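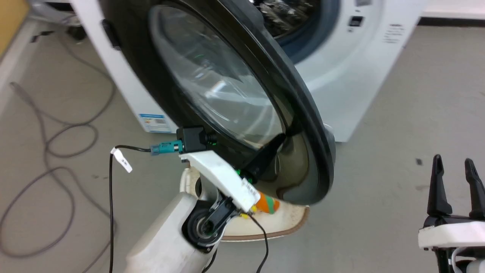
Door closing fault, arm stalls with the drum loaded
Posted by nudley_bench, 2018-01-09

We have a two-armed robot doing laundry and the step that keeps going wrong is shutting the washer door. It gets the clothes in without much trouble. Then it puts one finger to the inner side of the door, with the wrist mount against the lower edge of the rim, and starts the swing. On a good run the door goes home and latches. On a bad run the wrist slides along the rim, the finger stays behind the door, and the arm carries on pushing until the force limit trips. By then the wrist is pinned between the door and the front of the machine.

So far we have had 66 attempts at the closing step and 5 of them ended like that. The last one bent a finger mount and pulled the camera cable half out of its socket. No one was near it, but I was the one who had to free it, and I did that with the motors still holding. I know. I am writing the procedure up now.

The arms are Marar, the controller is a Kendance unit and we have not changed the firmware. Force limit is at the default. Has anyone had the same thing with a round door?

Reply from gasket_and_hose

What does the log say about the force in the second before it trips? If it climbs slowly you have a path problem. If it jumps, something has caught. I would also look at the latch hook. On a lot of washers the hook is sprung and it will grab a sleeve or a cable quite happily.

Reply from nudley_bench

It climbs slowly on four of them. The fifth jumps, and that was the one with the cable. 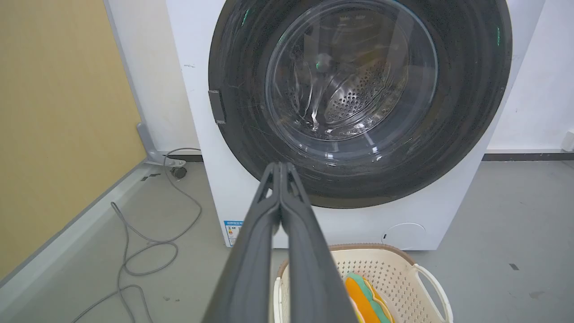

I have also tried it with the fingers closed and pushing on the outside only. No trips at all that way, but it can't start the swing from there when the door is wide open, so I would need two moves: one to bring the door round from the inside, then back off, then a push from the front. It adds time and Salim is not keen, as he has a target for the full cycle.

Reply from Salim Urio

I am the Salim in question. My objection isn't only the time. Each extra move is another chance to lose track of where the door is. The wrist camera does not cope well with the glass. It picks up reflections and puts the rim in the wrong place, and then the push from the front lands on the porthole. I would sooner fix the path and keep one move.

Reply from old_ganberg_hand

I disagree with that. I worked on door handling at Ganberg from 2009 and we never got a single move to work reliably on a hinged round door. The contact point has to travel as the door turns, and if your hinge position is out by a little the error is worst near the end, which is where your wrist gets trapped. Two moves, slower, with a check in between. If the second push misses, it misses from the front and the arm is free to come away.

Also, lower the force limit for that step. The default is set for lifting. A washer door needs very little until the latch.

Reply from gasket_and_hose

Agree about the limit. Not sure about the two moves. If the machine isn't fixed down it may be shifting a bit each time the arm leans on it, and then your hinge position is wrong whichever way you do it. Put tape on the floor at the front corners and see.

Reply from Hsiu-ying Man

Can I go back to the part about freeing it by hand? With the motors holding, the arm is still pressing on the door. If it lets go or resets while your fingers are in the gap, the door and the wrist both move. Press the stop, wait for the brakes, check that the arm is supported, then open the door away from the wrist. If it can't be opened, back the arm off at low speed from the pendant with your hands clear. We had a crushed thumb in July from a cupboard door that looked a lot less serious than this.

I would also tie the camera cable back along the arm. A hanging loop near a hinge will get caught again.

Reply from nudley_bench

Thanks. Cable is going to be tied back today. Procedure now says stop first, and it is stuck to the side of the controller.

Tape is down as well. After 3 closes the left corner had moved by about the width of the tape, so gasket_and_hose was right about the shifting. I have not fixed the washer yet.

Reply from Salim Urio

Then please fix it before we change the moves, or we won't know which one did it.

Reply from old_ganberg_hand

Fair enough, but lower the limit in the meantime.

Reply from nudley_bench

Limit is down for the closing step only. It now stops short of the latch on some runs, so I am bringing it up a little at a time. Will post the numbers when I have a full set.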